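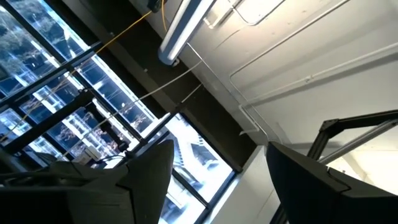
Window wall and ceiling light, Koltwood lab

Selim Erdem keeps telling me a tidy bench makes for a better workday. I've heard that before, usually from people selling bins. Still, I went over on Oct 7, 2023.

The blue tint on the glass is supposed to be restful. Maybe in March, with bare trees. I'd take a decent blind.
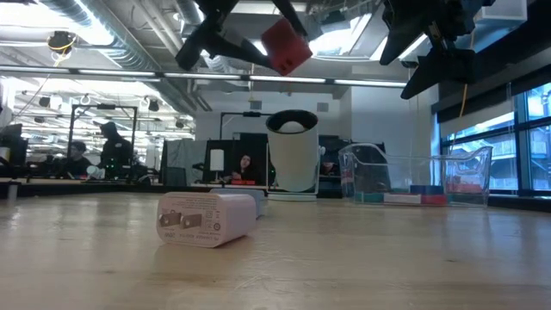
Clear bins are the other big promise. You see your blocks, so you put them back. My own clear bin at home has held the same junk for 14 months, and I see all of it fine.

A pink charger has no home in this system, as far as I can tell. Selim says small stuff gets "a zone."

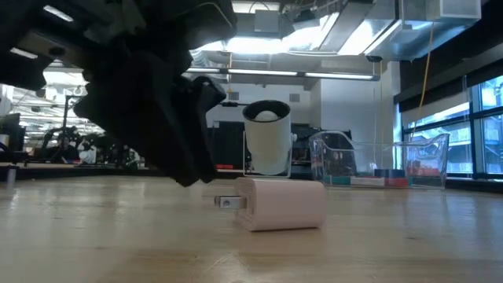
A zone is a spot on the table. I have plenty of those already, and I didn't need a Brilstead workshop to get them.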